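Gallico Two-Arm Teaching Station
Tabletop system for recording tasks by hand or by remote control
Item no. 482

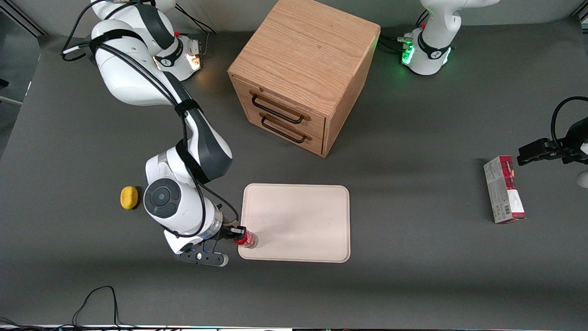

The Gallico station lets one operator teach both arms at the same table. Switch an arm to hand guiding and move it through the task yourself, or stay in your chair and drive it from the Dustik remote handles. Both methods save to the same kind of file, so a task can be started one way and finished the other.

Most customers begin with short jobs: putting a can on a tray, pulling a drawer, moving a box from one side to the other. Plan on around 47 recordings before the first playback test. The controller stores 2,000 recordings, and any of them can be trimmed or deleted in Histavis, the software supplied with the station.

Supplied with the station:
Two arms with grippers
One pair of Dustik remote handles
Controller and cables
Histavis license, one seat

Table and practice objects are not included. Spare fingertips are sold separately in bags of 100.

Stations ordered from Dervishi before the end of July ship with a second Histavis seat. Installation is quoted by site.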